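I finally did it – I made a full batch of sauerkraut from scratch, and I'm so happy with it that I've been handing out jars to anyone who stands still long enough!

My neighbor Konrad Nägeli got me into this. He grew up with a crock in the cellar, and last October he gave me a jar of his own with caraway and a little juniper. I ate the whole thing in two days (mostly with a fork, at the counter). After that the stuff from the store just tasted sour and flat.

His method is so simple. Shred the cabbage thin, weigh it, and add salt at two percent of the weight. Then squeeze it with your hands until it gives up its juice, and pack it down hard in the jar so the brine covers everything. I had a head of a variety called Prantl from the market, which came out to 300 grams less than I'd hoped after trimming, so I bought a second one and ended up making way more than I planned. No regrets.

The first week is the fun part. It bubbles! It smells a bit funky around day three, then it gets bright and sharp and really good. I tasted mine every couple of days and moved it to the fridge after three weeks, but Konrad lets his go for six. I want to try that next, plus a version with grated apple that Lorenz Lüthi wrote to me about after my pickle post. He swears by a tart apple and says to eat that one young. Thank you, Lorenz – please keep the tips coming.

We had the first jar with potatoes and smoked sausage, and then cold on rye bread with mustard the next morning. I think I liked the bread better. There's also a soup I want to make with the leftover brine, a Zakadstead recipe from my aunt's old notebook, but her handwriting is terrible and I'm still working out whether she means a cup or a spoon. 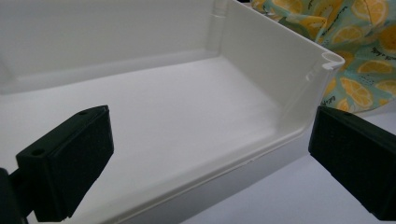 White plastic, rounded corners.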